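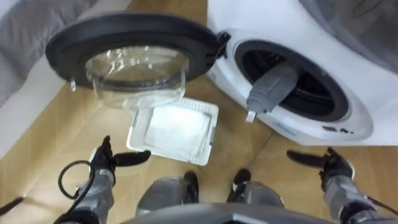
Washer with the door open, gray piece hanging over the lip of the gasket.

28 March 2026

Iron grays, continued. Batch 1597.

Picking up from the February notes, where the gallnut and iron grays on cotton looked fine off the line and then went brown at the folds. I want to settle three things before we mix any more stock: how much iron is too much, whether the tannin bath needs a rinse before the iron, and what we tell people about washing.

Cloth is the Soltau cotton flannel, same bolt as before, cut and edge-stitched. Total dry weight 117 g. Scoured in soda ash and a little neutral soap for an hour at a low simmer, rinsed until the water stayed clear. The scour liquor was more yellow than I expected for cloth sold as ready to dye. The water beads on the selvage even after scouring, so I will trim the selvages off from now on and not use them for readings.

Tannin: ground gallnut from the Killisa sack, 10 percent on weight of fiber, soaked overnight in warm water and strained through two layers of muslin. Two layers is still not enough. Fine grit came through and left specks on two of the pieces, which show up dark once the iron hits them. Next time let the liquor settle in the tall jar and pour off the top.

Cloth went in at hand heat and stayed in until the bath was cold. Came out a pale tan. Half the pieces were rinsed once in plain water, the other half only squeezed out.

Iron: ferrous sulfate dissolved in hot water in a separate jar, then added to the bath before the cloth goes in. Three strengths, 1, 2 and 4 percent. Ten minutes each, moving the cloth all the time. The color comes up in the first minute or so and after that the change is slow. I don't see a case for the longer times in the Zakharchenko recipe sheet, which asks for an hour at a simmer. That sheet was written for wool and someone (maybe me) copied it into the cotton folder. I have moved it back.

Results wet, by eye, at the north window:

1 percent, rinsed: light gray, slightly purple, very even.
1 percent, not rinsed: a shade deeper, even.
2 percent, rinsed: medium gray, a bit flat.
2 percent, not rinsed: medium gray with cloudy patches. Loose black sediment in the bath.
4 percent, rinsed: dark slate, a rusty cast at the edges.
4 percent, not rinsed: darkest of the lot, and the bath turned to ink. A lot of the color is sitting on top of the cloth and comes off on a damp thumb.

So the rinse matters more as the iron goes up. At 1 percent you can skip it. At 4 percent the unrinsed tannin reacts in the bath and that part of it is wasted.

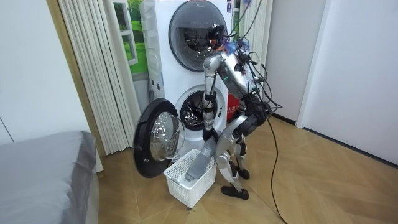 Hand feel is the other thing. The 4 percent pieces are already harsher than the others, and they were all soft flannel this morning. Iron left in cotton weakens it over time, and I'd like to stay well under the level where the cloth feels different on the day it is dyed. I am going to call 2 percent the ceiling for anything that will be worn or slept on. If somebody wants darker than that we should overdye with logwood on a light iron ground and charge for the second bath.

Illia Stelmakh looked over the wet pieces at lunch and thinks the brown at the folds in the February lot was detergent, not iron. His argument is that the brown followed the lines where powder would have collected, and that gallnut gray shifts brown in anything alkaline. I had put it down to iron oxidizing where the cloth dried last. Both could be true. Easy enough to test:

Strip A – plain water, dried flat.
Strip B – plain water, folded in four and left to dry that way.
Strip C – Sanus liquid, the unscented one, dried flat.
Strip D – Sanus liquid, folded in four.
Strip E – soda ash solution, dried flat.
Strip F – white vinegar in water, dried flat.

All cut from the 2 percent rinsed piece so there is only one starting color. Each soaked in its own jar for half an hour, then a cold rinse. Readings tomorrow once they are fully dry. Strip E went brown while I was still writing its label, so Illia has at least part of it. F went paler and a little blue, and the vinegar water has color in it. No acid rinse on these, then, whatever the forums say about "setting" the dye. I checked the Sanus with a pH strip at wash strength and got between 8 and 9. The paper is old and I wouldn't swear to it. Order new strips.

Light test: one card from each of the six pieces, half covered in foil, taped inside the south window. Clips last time left rust marks so it's tape only. First look in 11 days, then once a month. The window gets shade from the stairwell in the late afternoon, which means these numbers can't be compared with cards from the old building. Please don't move the cards to water the plants. Move the plants.
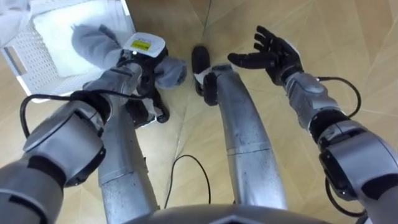
For the care label I would like wording that is short enough to be read. Current draft: "Wash cold with a pH-neutral soap. Do not bleach. Do not soak. Dry flat in shade." Illia wants "wash separately" on there too. I'd agree for the first two washes. After that the 1 percent pieces should not be giving up anything, but I don't have the rub test to back that up yet. White cotton, dry and wet, ten strokes, same finger pressure as best we can. That is a job for when the pieces have rested a week.

Costs, so I don't have to work it out again: the gallnut is most of it. Ferrous sulfate is close to nothing. Using the tannin bath a second time gave a usable light gray on a scrap, without the purple. Could be worth offering as its own shade if it repeats. I kept the spent bath in the lidded bucket under the bench, marked with the batch number. It will grow a skin in a few days. If it smells, pour it out and don't ask me.

Spoons: the wooden spoon with the burned handle is now an iron spoon and stays an iron spoon. I found it in the madder jar and the madder is dull as a result. Red tape on the handle.

To do
- read strips A to F dry, tape them in on the facing page
- trim selvages on the rest of the Soltau bolt
- new pH strips
- ask Killisa if they sell a finer sieved gallnut, or an extract
- repeat 2 percent rinsed with settled tannin, two pieces only
- rub test on 1 and 2 percent
- logwood over 1 percent iron, small piece, see how dark it gets

Leave the 4 percent pieces out of the sample book.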